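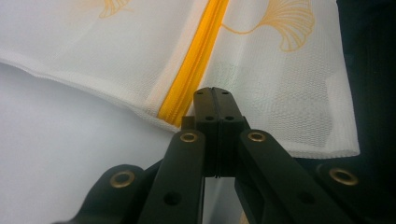
洗衣袋整理记录

1/
这几天把家里的洗衣袋全部翻出来理了一遍,分几条发,想到哪写到哪。
先说这只白色网袋,黄拉链,上面印着橙黄色线条的银杏叶。是我现在用得最多的一只,网眼细,半透明,里面装了什么隔着网也能看个大概。

2/
家里洗衣袋加起来一共19只。有买的,有买内衣送的,有搬家时室友Fabrice Picard留下的。理之前全塞在洗衣机旁边的一个抽屉里,每次要用都得往外拽,拽出来一串,拉链勾着网。

3/
理的办法很笨,全部摊开,一只一只看。看三处:网面有没有洞,拉链能不能从头拉到尾,包边的线有没有脱。
三处都没问题的留下,有一处能补的放一边,补不了的不留。

4/
最后留下16只。扔掉的三只都是拉链坏的,其中两只拉头整个掉了,还有一只齿咬不住,拉上以后从中间自己裂开。这种袋子放进洗衣机等于没放,袜子洗到一半全跑出来,缠在床单里。

5/
网面破小洞的我没扔。白线对折,沿着洞边绕一圈收紧,打结剪掉就行,不好看但能用。洞比指甲盖大的就别缝了,缝完旁边还会再开。

6/
说一下网眼粗细怎么分。
细网:内衣、丝袜、薄针织、有蕾丝边的东西。
粗网:毛衣、牛仔裤、带扣子的衬衫、小孩的毛绒玩具。
细网挡得住线头和毛屑,但水流进去慢一点,所以不能塞满。粗网冲得干净,但是细肩带会从网眼里钻出来,再被别的东西拉长。我有一件吊带就是这么废的。

7/
装多少这件事我以前一直做错。以前觉得一个袋子能拉上拉链就行,结果洗出来中间那几件还有洗衣液的味道。
现在只装到一半多一点,拎起来晃一下,里面的衣服能动,就可以。装不动的分成两袋。

8/
拉链的位置也有讲究。装好以后把拉头推到底,有松紧小套的塞进小套里,没有的就用一根细橡皮筋扎一下拉头。拉头在滚筒里转的时候会自己往回退,还会敲门上的玻璃,响得很。

9/
有人私信问黄拉链这只是哪里买的。
在Zonisby买的,当时一起买了床笠凑单,袋子上没有牌子的标,包装早扔了,所以我也说不出具体型号。店里同样花的应该还有大小两种尺寸,我只买了一种。

10/
选有颜色的拉链是有原因的。以前全是白袋子白拉链,洗完湿答答一团,找拉头要找半天。换成黄的以后一眼就看见。
后来给家里定了个规矩:黄拉链装内衣,灰拉链装袜子,白拉链装别的。Ajith Fernandes(我先生)记了一个星期,现在基本不会放错。

11/
接着说袜子。
袜子我以前不装袋,嫌麻烦。后来有一次清排水过滤网,掏出一只小孩的船袜,已经发硬了。从那以后全部进袋。
脏袜子脱下来直接放进灰拉链那只,袋子敞着口挂在脏衣篮边上,攒够了拉上就洗,中间不用再倒一次手。

12/
文胸单独说。先把背扣扣上,两个罩杯不要对折,平放进去,一只袋子最多放两件。有钢圈的用那种带支架的圆筒袋,普通平袋压不住形状。
圆筒袋家里有两只,一只是Cliletti的,支架硬一些;另一只没有牌子,支架软,放久了会歪,我拿它装泳衣了。

13/
毛衣翻面再装,叠成和袋子差不多大的一块,别让它在里面散开。洗涤选羊毛程序,脱水我只开最低那一档。
拿出来先不要拎肩膀,连袋子一起托着,平放到晾衣网上再拉开。

14/
洗衣袋自己也要洗。这一条我是这次整理才意识到的。
有几只包边的缝里积了一圈灰色的棉絮,拿旧牙刷刷了才下来。网面对着光看也有一层,摸着发涩。
我的做法:全部翻面,温水里放一点洗衣液,泡半小时,牙刷刷包边和拉链两侧的布条,冲干净,挂起来。

15/
晾的时候拉链全部拉开,袋口朝下,夹住底边的两个角。这样水往下走,不会存在包边里。
天好的话一个下午就干了。别放烘干机,我烘过一只,网面缩了一截,拉链没缩,整条拉链拱成波浪形,再也放不平。

16/
收纳。
试过卷起来,不行,拉出一只别的全散了。试过挂钩,16只挂在一起太厚,门都关不上。
现在是把拉链拉好,横着对折,再竖着对折,像插卡片一样立着放进一个浅盒子。盒子是Rey的,原来装杯子,长度刚好。细网在前,粗网在后,带支架的那两只放不进去,搁在柜子顶上。

17/
盒子放在洗衣机上方的架子上,坐着够不到,站着伸手就能拿。架子旁边是洗衣液和一瓶Flurnero的去渍喷雾,洗之前喷领口用的,喷完等十分钟再装袋。
这瓶容量300毫升,从三月用到现在还剩一个底,比我想的耐用。

18/
出门也带洗衣袋。以前旅行用收纳袋,回来一包脏衣服要再倒出来分。现在直接带两只大的网袋,脏的穿完就往里放,到家拉上拉链进洗衣机。
网袋透气,闷一路也没那么大味道。湿泳衣除外,湿的还是要另外套防水袋。

19/
回复几个评论里的问题,合在一条里。
问能不能装鞋:我不用平网袋装鞋,鞋底会把网磨破,鞋有专门的厚袋子。
问口罩、发圈怎么洗:装最小的那种,一次放几个没关系。
问深色和浅色能不能各装一袋一起洗:不能,网袋不挡染色,该分开还是分开。
问小孩的围兜:可以,魔术贴先贴好,不然会勾网。

20/
还有人问多久换一次。我没有固定时间,看拉链和包边。拉链还顺、包边没开线就一直用。家里最早的一只粗网的已经用了六年,颜色发灰,别的都正常。

21/
补一个小事。拉链发涩的时候,拿白蜡烛在齿上来回蹭几下,再拉十来次就顺了。不要用食用油,会沾到衣服上,我试过,一件浅蓝衬衫上留了两个点,后来用洗洁精搓掉的。

22/
下次打算理床品,被套枕套都堆在一个柜子里,有几个枕套已经找不到配对的了。理完再发。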